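Hanging things up instead of buying shelves

The owner of Bravier, a small office-fitting business, does not like shelves. "People fill them and then they stop looking at them," she says. She has spent most of her working life moving other people's offices into better order, and her advice for small rooms is usually the same: get the loose stuff off the floor and onto the wall, where you can see it.

She started in the stockroom at Brellora, a stationery wholesaler with 2,000 product lines and one narrow corridor to keep the odds and ends in. "We had boxes along both sides. You walked through sideways," she says. The manager would not pay for new cabinets, so she bought a pack of adhesive hooks and began bagging up the small items.

It worked well enough that she did the same at Sovby the following July, and she has been doing it ever since. A typical job now uses 100 hooks and takes her an afternoon. 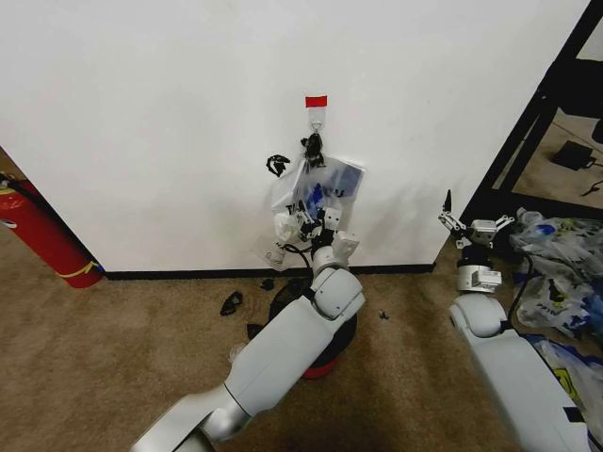
Clear bags are the part she insists on. She tried cloth pouches for a while at Ó Briain, where the staff thought they looked nicer, but people kept taking them down to find out what was inside. With a see-through bag, even one with printing on it like the blue graphics on the bag by the white wall, the shapes still show through the plastic and most people can tell if it is the one they want. She will hang a clip on the same hook if there is room, and she sometimes puts a strip of colored tape just above, red for things that must go back to the same place.

Her rules for the hooks themselves are short. Wipe the wall first and let it dry. Press the hook on and leave it overnight before hanging anything. "Everybody skips that," she says. "Then they call me and say the hook is no good."

Weight is the other problem. She keeps each bag light enough to lift with two fingers and moves anything heavier to a drawer. Tools, chargers and full boxes of screws do not belong on an adhesive hook – she has patched enough paint to be firm about it.

She is also strict about the floor. At the end of a job she goes along the baseboards on her knees and picks up whatever has dropped, mostly bits of broken clip and cable tie. "Carpet hides some of it, and a vacuum doesn't always get right up to the wall," she says.

Asked how long a wall stays tidy after she leaves, she says it depends on who has to use it. Brellora's lasted 5 years, until the company moved to a bigger building and bought shelves.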